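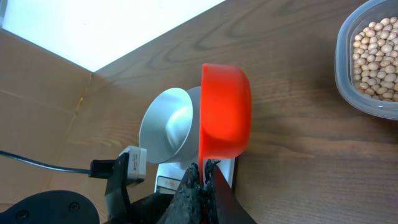 Red bowl, metal bowl, and not much room for either.

In Defense of the Kitchen Scale
By Poonam Singhal
Sep 17, 2026 -- 4 min read

I grew up in a house where nothing was weighed. My mother measured with her hand, my aunt with a tea glass that had lost its handle, and the food was good. So when I say that every kitchen should have a scale and should use it for dry beans, I know I am speaking against my own family.

My opinion changed in March, after we moved to Clevville and I began to cook for the week instead of for the day. I make soy milk on one evening and a bean stew on another. For the milk my recipe wants 30 grams of beans for each small glass. I used a cup for this, and one week the milk was like water and the next week it was like paste. I blamed the beans, then the blender, and only much later the cup.

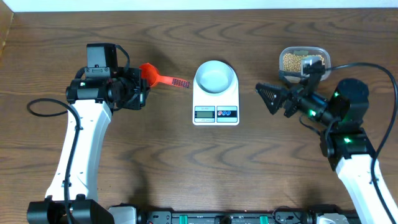 A cup measures space, and beans do not fill space in an honest way. Small beans sit close together, big ones leave holes, and a person in a hurry makes a heap on top and calls it level. I have nothing against the scoop as a tool for carrying. A red-orange one with little raised dots at the end of the handle, held beside a white scale, is doing the right job: it brings the food and lets the scale speak about the amount. The trouble starts when we ask the scoop to do both.

People tell me that a scale is slow. I think it is slow only when it lives in a cupboard. Mine was in a cupboard for two years, behind the Bruvia toaster we never use, and in that time I weighed perhaps three things. Now it stays on the table, with its bowl already on it. I press the button to make zero, I pour, I stop. It takes less time than looking for the half cup, and there is one thing less to wash.
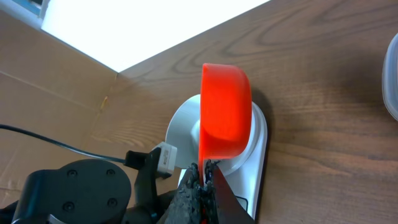
What we lose

I must be fair to my mother here. When she closed her hand on the lentils she also felt if they were dusty, or old, or had a small stone among them. A number does not tell you this. Some of my friends weigh their salt, their tea leaves, even the water for the rice, and I find this a little sad -- they no longer taste with a spoon before the meal is ready. I would weigh the dry things which must swell, and the flour for bread. Soup I would leave alone.

Still, the hand belongs to one person. My mother's handful cannot be sent to me in a letter, and believe me, we tried. A weight can be sent. When my display says 50 beside a bowl of soybeans, and my cousin's display says the same in her own kitchen, we can finally talk about the recipe and not about the size of our hands.
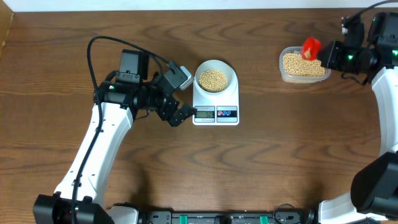 My neighbor Joshi does not agree with any of this, and said that if I need a number to cook beans, then I have not cooked enough beans. Good cooks before us managed with a tin can, Joshi added, and the scale will be in the drawer again as soon as its battery dies.

Maybe so. I have bought a spare battery, and I keep it in the tea glass from my aunt.

Recent essays
Why I stopped peeling ginger
The Skuvano jars, one year after
Soaking beans overnight, and other promises
A small table is enough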